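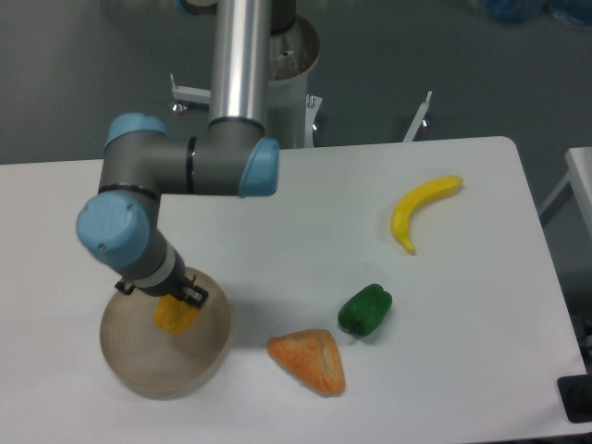
When does my horse need a microchip to enter a club show this season?

From April onward, every horse or pony entered in a rated class needs a chip number on its entry form, and the number has to match the one on the horse's registration papers. Horses entered only in the leadline and walk-trot classes have one more season before the rule reaches them.

That is the short version, and for a good many of you it will be all you need. But I have had so many phone calls and so many kind, worried notes since the rule went out that I wanted to give it a proper airing in the newsletter, so please pour yourself a coffee and bear with me.

The Ploresdale Horse Show Association has been talking about chips for longer than I have been writing this column. For most of that time we got along with a written description on the entry form – bay mare, star, two white socks behind – and a steward with a good memory. Those of you who were showing at Festotton two summers ago will remember the afternoon we had three bay geldings in the same junior hunter class, all from the same barn, all with a small star, and two of them wearing each other's numbers. It was an honest mix-up and everyone was very gracious about it, but the results had to be held until the papers could be driven over from home, and there were some tired children waiting on ribbons that evening.

We took the question to the members at the annual meeting, and the rule passed comfortably after a long and friendly discussion. We have 488 horses on our books at the moment, and when Cuiping Meng, our show secretary, went through the files over the winter, she found that most of them already had a chip number recorded somewhere. Sometimes it was on the papers, sometimes on an old vet bill stapled to the back, and in one case it was written on the envelope. If you have bought a horse in the last few years, there is a fair chance it came to you chipped and you simply haven't had reason to look.

So the first thing to do is look. Get out your registration papers and check for a long number, fifteen digits, usually on a sticker. If you find it, copy it down carefully and send it to Cuiping with your horse's registered name and your membership number. She would much prefer email, as fifteen digits read aloud over a barn phone with the fans going has already caused a little trouble this month.

If there's no number on the papers, ask your vet to run a scanner over the horse at the next routine visit. The chip, if there is one, will normally be on the left side of the neck, a little below the mane. Please don't have a second one put in until you are sure there isn't a first. Two chips in one horse make for a muddle in the records, and we would like to begin with as few muddles as we can.

For horses that have never been chipped, we have arranged a clinic at the Festotton grounds on 22nd March, in the covered arena. Dr. Kazimír Kollár, who has looked after our shows so patiently over the years, will be doing the chipping himself. The cost is $27 a horse, which covers the chip, the placing of it and the paperwork. There is room for a good number of trailers in the lower lot, but the gate on the creek side will be locked on account of the mud, so please come in by the main drive and follow the cones around.

Bring the horse's papers, a current Coggins and a halter that fits. Foals are welcome with their dams. If your horse is one who takes a dim view of needles, do tell whoever is at the check-in table, and you will be given a quieter spot at the far end and as much time as you need. Kazimír has asked me to say that most horses mind it about as much as a vaccination, and that a calm person on the lead rope does more good than anything he carries in his bag.

Now to show day, which is where most of the questions have come from. A steward may scan any horse on the grounds in a rated class, and will generally do it at the in-gate or back at the trailers. It takes a few seconds. Riders don't need to dismount unless asked. If the number on the scanner matches the number on the entry, off you go and good luck to you. If it doesn't match, or the chip can't be found, you will still be allowed to ride, but your placing will be held for 5 days while we sort it out with you. I want to stress that part, as a rumor has been going round that children will be sent home at the gate, and I would be very sorry if anyone stayed away over that.

Several of you have asked about horses on lease. The chip belongs with the horse, whoever is paying the feed bill, so a lease makes no difference at all except that you may need to ask the owner for the papers. Please ask early! Owners go on vacation too.

And a few have asked whether the chip will tell us where a horse is, or whether it holds medical records. It carries a number and nothing else. It has no battery and it can't be followed from a distance. Your horse's drug testing forms, if it should be picked for testing, are kept separately under the same rules as always, and the steward will only use the chip number to be certain that the right horse goes with the right sample.

The association has put aside $600 from last year's tack sale to help any junior member whose family would find the fee a stretch. There's no form for it. A quiet word with Cuiping is enough, and it will stay with her.

One last bit of housekeeping. The printed prize list went off before the rule was final, so the entry blank in it has no space for the chip number. Write it in the margin beside the horse's name, or use the newer blank from the show office, where there will be a stack on the counter by the coat hooks. Stall reservations for Festotton are made on the same sheet as before, and shavings should be ordered with them.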